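Drirero Parallel Jaw Set for small printed arms

Fits the Adar desktop arm and most other hobby arms that run on bus servos
Listed Wed 27 June

We started making this jaw set for our own bench, really, and then so many of you wrote in asking for it that it now has a page of its own (thank you for being patient with us!). It comes as two printed fingers in white, the mounting bracket, a bag of screws and a folded sheet that walks you through the swap. The jaws open to 120 mm at the tips, and the whole set weighs 274 g with the screws in.

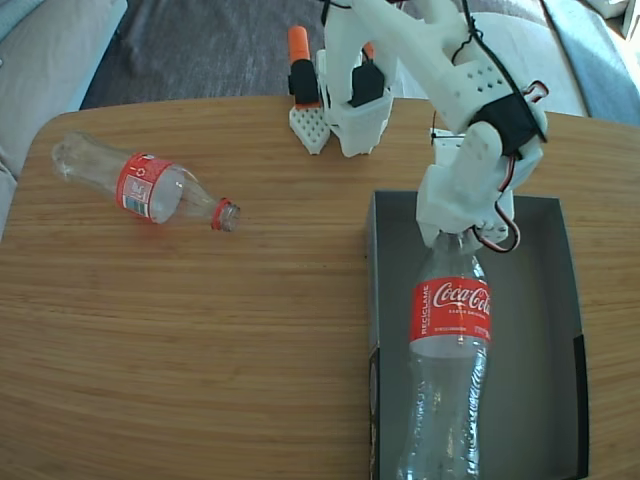

Empty soda bottles are what we keep coming back to when we compare one gripper with another. They're light, they roll away if you so much as brush them, and the thin plastic gives when you squeeze, so a jaw that closes too hard shows it right away. Steel cans are much more forgiving, and if cans are all you plan to lift, the cheaper Prutum jaws will do you just fine and we'd be happy to sell you those instead.

Go easy on the closing force at first. We like to begin at 26 percent of the servo's limit and work up in small steps, taking hold near the neck, where a bottle is stiffest.

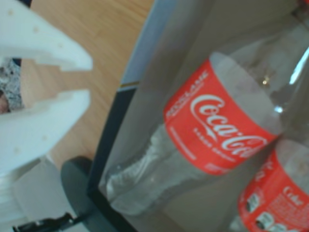

Tala Daher wrote to us that she got on better once she turned the wrist to match the bottle before coming down, and that after this she could leave the force setting alone. She runs hers with the older Azevedo controller, which works as long as you have the April update on it.

One thing to check before you order is clearance. These fingers are longer than the stock ones, so raise your approach height by 5 mm or the tips may catch on the rim of a box or tray.

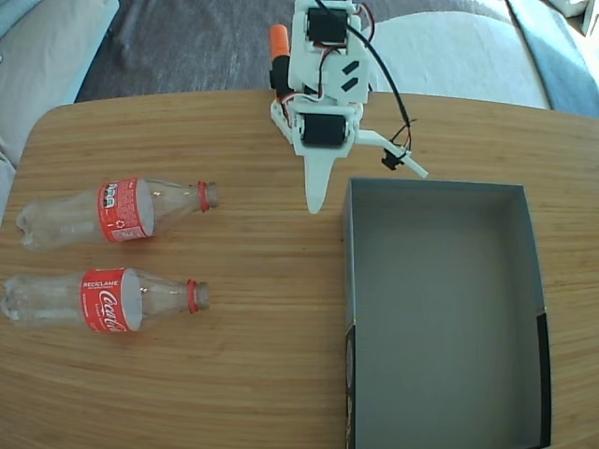
Does the bracket fit the left-hand version of the Adar as well? Abilio Cantero

It does, Abilio! Flip the bracket over and use the shorter screws from the bag. The wiring stays on the same side, though you may want a little more slack at the wrist.

Spare fingers are sold in pairs, and the bracket can be ordered separately.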